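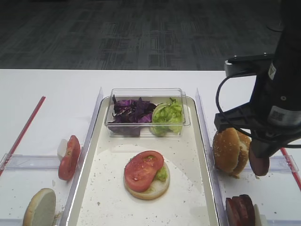

Shred it too early, one reader wrote after our July piece on cold stations, and the cabbage bleeds into everything. Tests at the Ondura kitchen partly bear this out. Purple cabbage and green lettuce can share a clear container for one lunch service if both are spun dry first. After 40 minutes at room temperature the lettuce wilts; the cabbage holds.

Build order matters more than the cut. Ondura puts lettuce on the bottom bun and tomato over it, so that juice reaches the leaf before the crumb. Slices are cut at 6 mm and drained for 30 minutes on a rack. A rimmed tray keeps sesame seeds off the bench and is wiped down between batches.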